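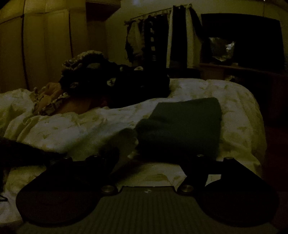

Will the linen handling units replace the night staff at Mestari House?

Staffing on the night rota stays at its present level until the October review, and no post is to be removed on account of the units before then.

Minutes of the automation working group, Mar 9, 2023
Chair: Beatriz Correia

1. Minutes of the last meeting
Agreed, with one correction: the supplier of the charging racks is Hamdan, and Fistar supplies the software only.

2. Workload
Night staff logged 217 bedding tasks in the trial period. Folding and carrying towels took less staff time than before. Checking the task list took more – 30 minutes per shift, none of it allowed for in the rota. The chair asked that this be entered as working time from the next pay run.

3. Occupied rooms
Staff asked who decides whether a task goes ahead when a resident is in bed. Agreed that the care worker on duty decides, and that the Flamel scheduler must not reissue a task once it has been declined. Fistar to confirm that the setting can be locked.

4. Training
A sum of 3,000 pounds is approved for cover during training. Night staff will be trained on paid time, in their own shift pattern.

5. Job descriptions
Draft wording circulated. "Supervises equipment" was disputed – the grade does not at present include supervision. Held over to the next meeting.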